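Court Records Clerk (Criminal Division), Nikport District Court
Reference 1022

The Criminal Division of Nikport District Court is recruiting one records clerk for the appeals and exhibits section. The post is full time, 36 hours a week, and is based at the Serov Street building. The contract is fixed term for one year and may be extended once.

Duties

The clerk registers incoming filings in criminal appeals, checks them against the filing rules and assigns them to the correct panel list. Filings with missing signatures or unpaid fees are returned to counsel with a standard notice. The clerk also prepares hearing bundles, which must reach the judges' chambers no later than 10 working days before the hearing date.

The section keeps the exhibit register for trials and appeals. Each entry shows the case number, the party that produced the item, the date of admission and the current storage location. Entries are made on the day of receipt. Corrections are dated and initialed - the original entry stays legible.
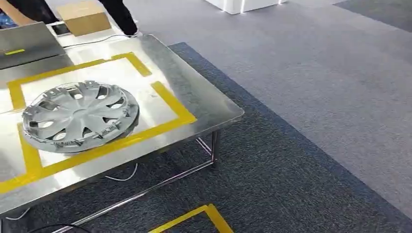

Meriem Fahmy writes that applicants tend to underestimate the register: most of her first two months went into matching old entries to transcripts, and she would have liked the advertisement to mention it. The backlog currently covers 47 case files, nearly all of them from before the move to the Jerkeo case system in April. Clearing it is part of this post.

Requirements

Applicants must have a high school diploma and at least two years of office experience in a court, law firm or public agency. A paralegal certificate is an advantage but does not replace the experience requirement. Typing accuracy is tested. Knowledge of Jerkeo is not required; training takes place in the first week.

The post involves access to sealed material. Appointment is subject to a background check, and the person appointed signs a confidentiality undertaking before starting work. Relatives of parties or counsel in pending criminal cases should state this in the application.

How to apply

Send a cover letter, a resume and the names of two referees to Rachid Ashour, Registry Office, quoting the reference number. Applications close on 3 August 2024. Late or incomplete applications are not considered. Questions on duties go to Radwa Abou Zeid in the exhibits section - questions on pay grade and leave go to the personnel office.

Shortlisted applicants sit a written filing test and a short interview on the same day. Travel costs are not refunded.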